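Nimik notebook, August
Bench: Ekham shared workshop, then table at home

Pads

Dark blue pads are on both handhelds. First set was glued straight to the finger faces and one lifted at a corner during bench work at Ekham. Cleaned off the old glue, scuffed the faces, reglued, clamped overnight. Left the grooves in the pad surface alone. Troels Thygesen wanted them cut deeper for fabric. I would like numbers on the present depth before changing it.

Pivots

Two pins per finger side, same as before. The outer hole on my right finger had opened up enough to feel play at the tip. Reamed it and pressed in a bushing from the Gradstead order. Play at the tip is gone by hand feel; no gauge on it yet. Ran 1000 open/close strokes on the bench and the bushing has not walked. The other three sides are still plain holes. Same treatment for those when the next bag of bushings arrives.

M3 screws on the housing: two had backed out during the stroke run. Blue threadlocker on all of them.

Table setup

Round table, curtains behind. Orange crate at the back between the sunflowers and the potted plant, soft toys in front of it. Small light blue box out in the clear for a rigid object. Box first, fingers wide, then the plush.
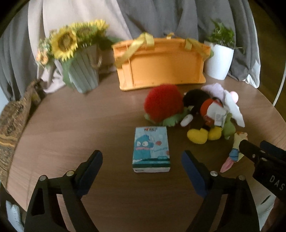

Trigger travel

The return spring is too stiff. Fine for ten minutes, after that the index finger gets tired and the closing motion turns jerky, with steps in the encoder trace. Swapped to the softer spring from the Nanayakkara kit. Trigger travel is now 18 mm for full close. Slack before the fingers start to move is up to 6 degrees at the trigger pivot. I want that lower but will not shim until all the bushings are in, otherwise I will be shimming twice.

Zero offset has to be redone after a spring change. Forgot this the first time and lost a batch of logs. Added to the startup sheet, line 2.

Second position

Worked with the other handheld on my left. The outer links get close to each other when both tools go for the pile at once. Flared the approach a little and kept the wrists lower. The plush is a poor test of alignment: it deforms and hides a tip mismatch. The box shows it straight away. 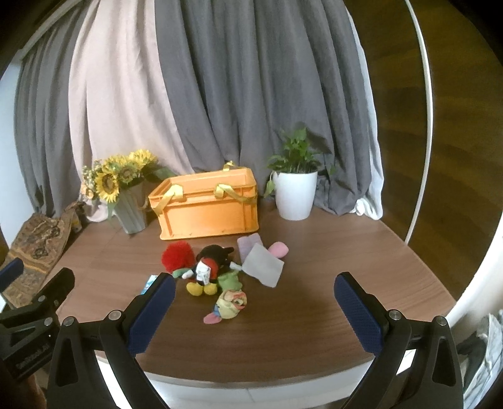

Fingers open at the front of the table, crate and toys behind.

Logs

43 grasps logged over both positions, box and plush together. Files are on the workshop drive under nimik/august. Timestamps on the two tools drift apart over a long session, so I am now tapping the fingers together at the start and end of each run as a sync mark. Troels is writing a script to find the taps.

Open

Bushings, three sides
Shim trigger after that
Measure groove depth on pads
Strain relief for the cable at the handle, left tool first
Ask Gradstead if they stock the pins in one size longer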